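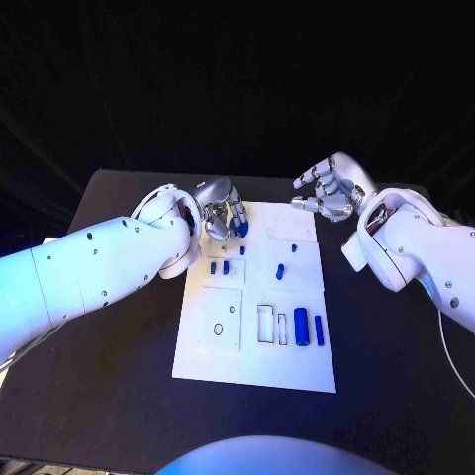 I have owned four shape-sorting puzzles in my life as a parent and then as a grandparent, and I've been suspicious of every one of them. The pitch never changes. Buy the board, the child matches the piece to the outline, and some wonderful thing happens in the brain. Maybe it does. What I can tell you is that most of these boards are solved by color. The red piece goes in the red spot, and a bright two-year-old has that worked out before you have finished your coffee. So I paid attention when I came across a long white board with blue pieces and outlined shapes on it, because blue on white gives much less away. With a dark blue piece pinched between the fingertips over that board, color isn't going to help you much in finding where it belongs. You have to look at the outline. I'd call that a puzzle.

This month's toy-and-activity column was supposed to be a simple roundup of boards for the library's lending shelf. Tsion Ejigu, who orders for the shelf, sent me a list and asked for a yes or no on each. She should have known better. I took three of them home for a couple of weeks and let the neighborhood at them.

The Skeda board is the pretty one. It is also the one I'd leave in the store. Every piece has a peg on top, which is fine, but the recesses are cut so generously that the oval will sit happily in the circle's place and stay there. A child who gets it wrong has no way to find out. Huguette Coste ran a preschool room for 17 years and her view is that a loose fit is kinder on beginners. I don't buy it. She had the three-year-olds on it one morning and they were stacking the pieces inside of ten minutes. They had a fine time, but you can stack anything.

The Givero is better made and much too proud of itself. It came with a booklet claiming the set had been through 500 hours of play testing. By whom? The booklet doesn't say. The fit is good, I'll grant them that. The pieces are so thin, though, that once one is seated you need a fingernail to get it back out, and small children don't have fingernails to speak of. Damián Ledesma's boy gave up and turned the whole board over. Sensible kid.

That leaves the Quintero, which I went in ready to dislike on account of the price. It has nine shapes, chunky, all one color. It took my granddaughter most of a week to stop forcing the hexagon, and she went back to it every day without being asked. I'm not going to tell you it made her smarter. It kept her busy and she was pleased with herself -- that's a yes from me, if the shelf can afford it.

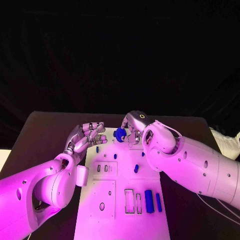
Knobs deserve their own paragraph, since catalogs treat them as an afterthought and they're where cheap sets go wrong. A smooth round knob on a small piece is hard going for anyone whose grip isn't strong, and I include myself on a cold morning. I would take ribs every time. A blue knob with a ribbed edge, roughly round, held between thumb and fingers at the top of a white board full of holes and blue parts, looks like something you could get a hold of and keep a hold of. Compare that with the slick little pegs on the Skeda, which Alfie Garside's twins dropped under my couch so often that I quit fishing them out until evening.

Valdis Šimkus wrote in after last month's column to say I am too hard on toy makers, and that a puzzle is only a puzzle. He may be right about the first part. But the lending shelf has a small budget, and whatever goes on it gets handled by a lot of families, so I think we can ask whether the pieces fit and whether a child can pick them up.

A few practical things, for anyone borrowing. Please count the pieces before you bring a set back. Wipe the board with a damp cloth and let it dry before it goes in the bag. If a piece goes missing, say so at the desk. Tsion won't bite, and she would much prefer hearing it from you to hearing it from the next family.

Next month I'm looking at jigsaws, including a Proltier with 1,000 pieces, a large part of which appears to be sky. I have my doubts already. If you've done it and liked it, leave me a note at the desk.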